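Can a robot do your chores yet? Short answer — sort of. Some of them. Slowly.

Think about your kitchen at 4 pm. Shoes on the floor, lunchbox still in your bag, a school notice scrunched under a banana. You could sort that out in 2 minutes (if you wanted to!). For a machine it's a huge job, and the notice might be the worst bit.

## Why paper is tricky

Paper bends. It flops, it creases, it sticks to the sheet underneath. A brick is easy, a brick stays brick-shaped. But a sheet of paper has a new shape every time you touch it, so the machine has to keep looking and keep guessing.

Try this. Put on thick oven mitts and fold a piece of paper in half. Neatly. Go on, we'll wait.

Hard, right? Mitts can't feel a thin edge. Most robot fingers are a bit like mitts. They squeeze ok, but they don't feel much.

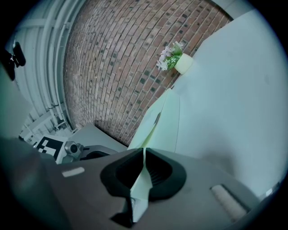 *Got it! A green sheet of paper, pinched between two rubber fingers.*

Look at the ridges on the inside of those fingers. Ridges help with grip, same as the soles of your runners. Squeeze too hard and the paper crumples. Too soft and it slips out. Your own fingers work this out without you even noticing, wich is pretty clever of them.

## Who teaches the robot?

People do. Lots of showing, over and over.

One way is to hold the gripper yourself. You carry it about like a pair of tongs and do the chore with it, and a camera on the gripper records what happened. Later a computer studies all those recordings and looks for patterns. Where did the fingers go? When did they close?

Keerthana Thevar, who is nine, wrote in to ask how many goes a robot needs before it gets it. Good question Keerthana. Depends on the job! Say 300 goes at folding one kind of paper. Then somebody swaps the paper for a tea towel and it's back to practising. You'd probably need 3 goes, and one of those would be you mucking around.

It's a real hand doing the work at this stage. The robot's turn comes after. 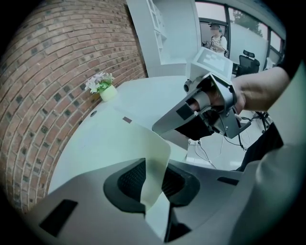

## So what can they do now?

**Pretty good at:**

- vacuuming a flat floor (watch out for socks)
- mowing a simple lawn
- moving boxes in a warehouse, where everything has it's place

**Getting there:**

- folding towels and T-shirts, slowly
- putting cups in a dishwasher
- stacking shop shelves, if the packets are easy to grab

**Not yet:**

- cleaning YOUR room. Sorry
- anything where each mess is different from the last one

Shops are a bit easier than houses. The shelves stay put and a tin of beans looks like every other tin of beans. At home the dog moves things.

## Your turn

Be the robot. You need kitchen tongs, one sheet of coloured paper and a friend.

1. Lay the paper flat on a table.
2. Pick it up using only the tongs.
3. Fold it once. No hands!
4. Now shut your eyes, and your friend tells you where to move.

Count how many tries it takes and write it down. Then swap over.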